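Trip Report: Open Day at Jekley, Sakilbridge

January is a slow month in our house, so when Jekley announced an open day at their textile reuse building in Sakilbridge I put us down for the 10:30 slot right away. It's a 20 minute walk from the station (uphill, wear decent shoes!) and the whole visit took us most of Monday morning.

We began in the sorting hall, where the donated clothes come in. I loved it in there! Sweaters in one bay, denim in another, and a long rack of winter coats that I could have spent all day going through. There were around 30 of us, split into groups, and ours had 6 people in it, so there was plenty of room to get close and ask questions.

Next came the folding room, and this was my favorite part. I have folded T-shirts my whole life and never thought much about how the sleeves should go in, or what a slippery tabletop does to a soft cotton tee. Printed shirts are folded with the design facing up, so the shops can see what they're getting without opening the whole stack. 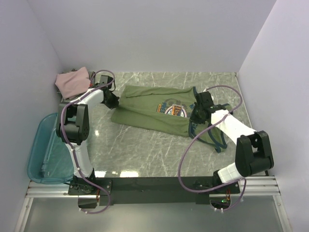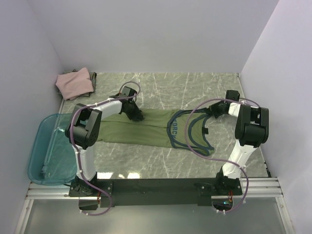
Olive green with navy trim, and a print on the front.

After that we got to try it ourselves at the long benches. The Dorno fold is the one they teach first, and it took me four tries to get a square I was happy with. My daughter got it on her second go and was very pleased with herself. I've since redone two drawers at home and they close properly again.

Lunch was in the Phí canteen across the yard, noodle soup and very good coffee. Go early, the line was long by noon. Parking is free behind the building, and the shop stays open until 4.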